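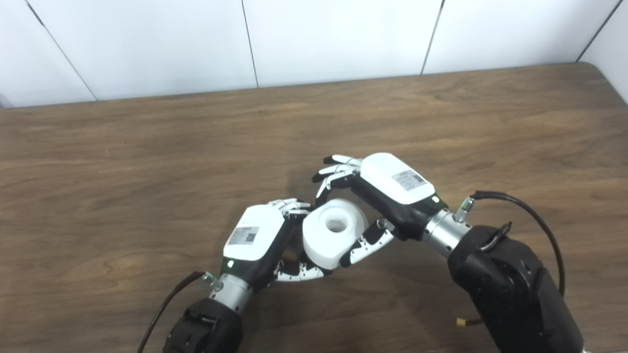

How do I get a white ring off a wood-look tabletop?

Posted by Juniper Schumacher, Mon 29 April

Hi all! I set a mug of tea straight on my kitchen table (I know, I know) and now there's a cloudy ring that won't budge. The table is brown laminate, nothing fancy, came out of my aunt's place in Tindley when she moved. I've tried dish soap and a damp rag, 2 rounds, no change. My sister swears by mayonnaise but that sounds gross. Help? I've got people coming for dinner Saturday.

tranquil_pam

Skip the mayo, that trick is for real wood with a finish on it. Laminate doesn't soak anything up, so you've probably got mineral deposits from hard water, or else old polish that went cloudy under the heat. Mix white vinegar and water half and half, lay a soft cloth soaked in it over the ring for a few minutes, wipe, rinse, dry. If it's polish, a little rubbing alcohol on a cotton ball, and try it near the edge first! I did mine in October after nearly 13 years of furniture spray and the gunk that came off was unreal.

gevham_gary

baking soda paste. rub it soft or you'll dull the shine. worked for me

Cusance Dad

Vinegar didn't touch mine. If the heat got into the top layer it's there for good, sorry. I paid 40 bucks for a long table runner and it stays on 365 days a year. Get coasters too.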